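When we moved to Rodcombe, I did not know that a house can have mice and you hear them only in October. We bought the place in spring and all summer it was quiet. Then the first cold night came, and at 3 in the morning something was running above our bed, very small and very busy.

My first idea was to buy traps. I put 8 of them in the attic with peanut butter, as everybody on the internet recommends. In the morning the peanut butter was gone from most of them and the traps were still open. My wife laughed a lot. I did not laugh so much, because I am the one who must climb up there.

So I called two companies. Divden wanted $2,563 for what they call full exclusion, and the man on the phone could not explain to me what is included. Penent sent a technician on Saturday, and he spent more time outside the house than inside. This surprised me. He went slowly around the walls with a flashlight and a pencil, and he pushed the pencil into every gap he found. He told me if a pencil can go in, a young mouse can go in also. 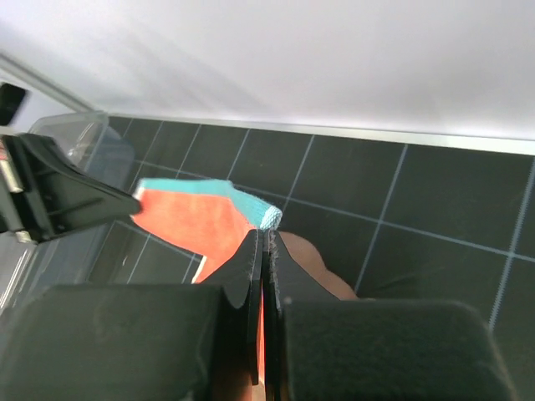 The worst place was behind the dryer vent, where the old owners had filled the hole with foam. Mice chew through foam in one evening. There was also a gap where the gas pipe enters the kitchen, and a corner of the garage door where the rubber is too short. I had walked past this corner every day with my groceries.

The Penent price was $1,083 for closing everything with steel mesh and sealant, and two visits to check the traps. I had prepared myself for $2,000, so I said yes quite fast. Maybe I should have asked for a third offer. My neighbor on Msimang Street did the same work by himself with steel wool, but his steel wool rusted and left brown lines on the white wall.

It is now five weeks and we hear nothing at night. The attic insulation is still dirty in one part and I have to decide if I replace it or only remove the bad piece. The technician said not to sweep the droppings dry. You should spray them first with disinfectant, wait some minutes, and pick them up with paper towels and gloves. I will do it next weekend, if my back allows.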